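Gender Balance in the Speaking Roles of a Regional Broadcaster's Evening Output
Student project report, Media and Communication, second year

1. Aim

The project measured how speaking time on the Dranden evening news magazine is shared between women and men, and whether the share changes with the topic of the item.

2. Material

The sample consists of 24 editions broadcast in February, all taken from the Plava archive. Trailers, weather and sponsor messages were left out. The remaining items contained more than 400 separate speaking turns, each coded for gender, role (presenter, reporter, expert, member of the public) and topic.
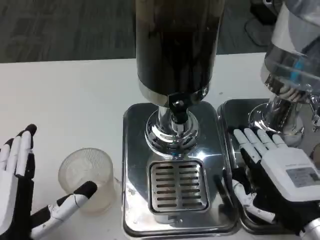 Two coders worked separately on the same sheet. Where they disagreed, the turn was played again and a joint code entered. Voice-overs were coded by the reporter's on-screen credit. Turns with no credit – mostly short street interviews – were kept in the sample but marked as weak.

3. Results

Presenter turns were evenly divided. Expert turns were not: men supplied 71 per cent of them. The gap was widest in items on the economy and transport, and narrowest in health. In the Serrano segment, which closes each edition with arts coverage, women spoke slightly more than men. 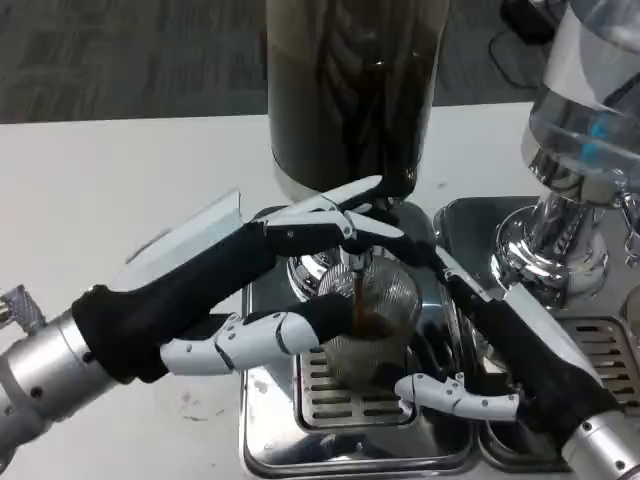
Does the expert gap come from a few frequent guests?
Only in part. Removing the 18 turns given by repeat guests narrows the gap slightly, but the order of topics stays the same.

4. Limits

One month is a short period, and a single programme cannot stand for the whole station. The Flenditz coding scheme also has no category for joint interviews, so these were split by speaker.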